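About Trimura

Trimura is a linen rental and laundry company. We supply tablecloths, napkins, aprons and kitchen towels to restaurants, banquet halls and caterers, and we wash everything we rent out in our own plant on Puseck Road.

The company started as a wash-and-fold shop with 2 machines. Restaurant work came in slowly at first, mostly aprons. By the time we moved to Puseck Road we had stopped taking household laundry, and we have not gone back to it.
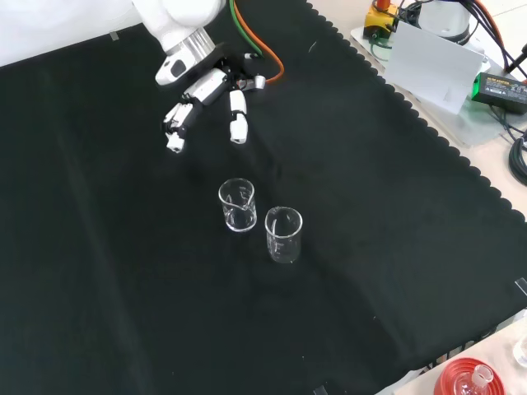 We now serve 400 accounts. Most are on a weekly route, and a few of the larger halls get a truck every morning except in January, when business is slow. Orders changed before 3 p.m. go out with the next delivery.

Stained or torn pieces are pulled after washing and sent to the mending room. What can be fixed goes back into stock - what can't is cut down for shop rags. Customers are not charged for normal wear.

In May we took over the routes that used to belong to Drandotum Linen. Former Drandotum customers keep their delivery times and their prices through the end of their contracts.

Our office is at 655 Puseck Road, and the pickup counter is around the side, on Chareonsuk Street. The counter opens at 7 a.m.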